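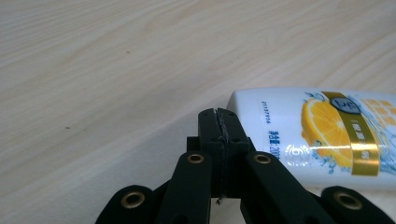 First Line Friday: The Salt Road to Lema

"The ferry had stopped running at noon, and by suppertime there were 22 people sleeping in the Hundari post office."

I picked this one up in July and it sat under two library books for a while. It's the second of the Skekora mysteries by Sachiko Honda, and I think you can start with it. The first book gets mentioned twice, and neither mention gives away the ending.

Inspector Eritz is sent to a small harbor town to look into a missing bookkeeper and 3,000 in cash. A storm closes the road behind him. Then the bookkeeper turns up dead in a boathouse that was locked from the inside, and everyone in the post office has a story about where they were at 8 that evening.

The middle drags a little. There are two long chapters on fishing rights that I skimmed, then had to go back and read properly when one of the permits turned out to matter. The ending is fair – I had the right person but the wrong reason.

Eritz is a quiet sort of detective. He eats a lot of soup and writes letters to his sister, and I liked the letters more than some of the interviews.

Four stars from me. I have the third one on hold at the library.

What's the first line of the book nearest you? Leave it in the comments and I'll come by to read yours over the weekend.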